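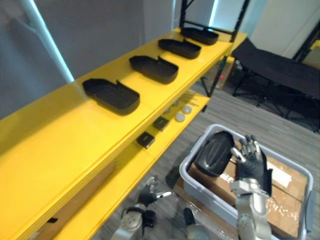 3. Subir el sencillo a Prilura

Antes de abrir el panel ten el máster cerrado. Cerrado de verdad – nada de "luego cambio el final". Una vez que el single entra en cola, cambiar el audio significa darlo de baja y empezar otra vez, con otro código y perdiendo las pre-escuchas. Si publicas varios temas, guarda cada uno en su sitio: una carpeta por canción, todas con la misma estructura y en la misma orientación mental, como las cuatro bandejas negras en fila sobre la balda amarilla. Audio, portada, letra, créditos. Siempre en ese orden.

Esta sección vale para sencillos y para EP cortos. Para álbum completo ver sección 5.

3.1 Preparar los archivos

1. Exporta el máster en WAV, estéreo. Sin MP3, el sistema lo rechaza.
2. Quita el silencio del principio. Deja un poco de cola al final, que la reverb no se corte en seco.
3. Nombra el archivo así: artista_titulo_version. Sin tildes, sin eñes, sin espacios.
4. Portada cuadrada, en JPG. Nada de logos de tiendas ni direcciones web encima.
5. Letra en texto plano. Un salto de línea por verso, línea en blanco entre estrofas.

NOTA: si hay versión instrumental o a capella, se sube como pista aparte. No la metas en el mismo archivo.

PRECAUCIÓN: no subas el máster de vinilo. Suena más bajo y luego vienen las quejas.

3.2 Crear la ficha

1. Entra en Prilura > Catálogo > Nuevo lanzamiento.
2. Elige "Sencillo". Si llevas 2 pistas sigue siendo sencillo. Con 6 ya es EP.
3. Título tal cual, sin comillas. Mayúscula solo en la primera palabra (en inglés, cada palabra).
4. Artista principal. Busca primero en la lista. Si ya existe, NO crees otro perfil – luego hay que fusionarlos a mano y tarda semanas.
5. Artistas invitados en su campo, nunca en el título. El "feat." lo pone el sistema solo.
6. Género principal y secundario. Ante la duda, el más amplio.
7. Guarda. Aparece el número interno de la ficha. Apúntalo.

Ejemplo de ficha bien hecha: la de Lilik con Pisharody, número 568. Título limpio, invitado en su campo, créditos completos. La 752 es la misma canción en remix y también sirve de modelo para el campo "Versión".

3.3 Créditos y reparto

1. Pestaña Créditos. Añade compositor, letrista, productor y mezcla. Nombre legal, no el artístico.
2. Pestaña Reparto. Los porcentajes tienen que sumar cien. Si no suman el botón se queda en gris y no avisa de por qué.
3. Cada persona recibe un correo para aceptar su parte. Diles que miren en spam.
4. Espera a que todos salgan en verde. Con uno en amarillo el lanzamiento no sale de borrador.

PRECAUCIÓN: samples. Si hay uno, aunque sea una caja de medio segundo, adjunta el permiso en PDF. Sin permiso, baja inmediata y el perfil bloqueado mientras se revisa.

NOTA: las versiones de temas ajenos van por otro formulario (Catálogo > Versiones). No por aqui.

3.4 Subir audio y portada

1. Arrastra el WAV al recuadro. Espera a la barra completa antes de cambiar de pestaña.
2. Escucha la pre-escucha entera. Entera. Con auriculares.
3. Comprueba el inicio del clip corto. Por defecto empieza a mitad de tema; muévelo al estribillo.
4. Sube la portada. Si sale el aviso de color, vuelve a exportar en RGB.
5. Pega la letra. Marca "Contenido explícito" si toca.

Si la subida se queda parada: recarga, entra de nuevo en la ficha, repite solo el paso 1. Lo demás queda guardado. Si se para otra vez, prueba con otro navegador y sin VPN.

3.5 Fecha y envío

1. Elige fecha de salida. Mínimo tres semanas de margen si quieres optar a listas editoriales.
2. Territorios: "Todo el mundo", salvo que tengas un contrato que diga otra cosa.
3. Texto de presentación. Corto. De qué va la canción, quién la produce, en qué se distingue de la anterior. Sin adjetivos a granel, que los editores leen cien al día.
4. Revisa el resumen. Título, invitado, fecha, explícito sí/no.
5. Pulsa Enviar. El estado pasa a "En revisión".

NOTA: los lanzamientos de Grundalska llevan un paso más, la aprobación del sello. Sale como "Pendiente de sello" y no hay que tocar nada. Dudas sobre ese paso, a Florante Bañez, desde el propio panel.

PRECAUCIÓN: en febrero cambió el menú de territorios. Las capturas antiguas que circulan por el foro ya no valen. Y no envíes dos veces el mismo single porque no ves el estado actualizado, tarda un rato en refrescarse y se duplcia la ficha.

Siguiente: 4. Enlace de pre-guardado

Inicio | Catálogo | Guías | Foro | Contacto

2 comentarios · 6 compartidos

Última revisión: 1 de mayo de 2023 – Prilura, ayuda para artistas – Volver arriba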